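2 July 2021

ok quick one, still doing the laundry shelf. threw out the gray rags finally, some of them were from the old apartment. kept the Moltex ones, 2 packs, plus whatever pink ones turned up behind the dryer. no idea how they got back ther.
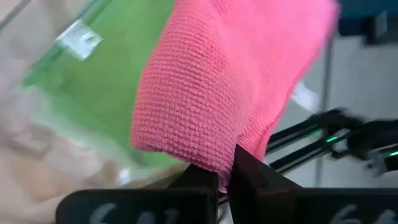 pink microfiber, the waffly kind

Wash these seperate!! no softener. learned that in December. Towels next, then the Akside box, then dinner, its already late.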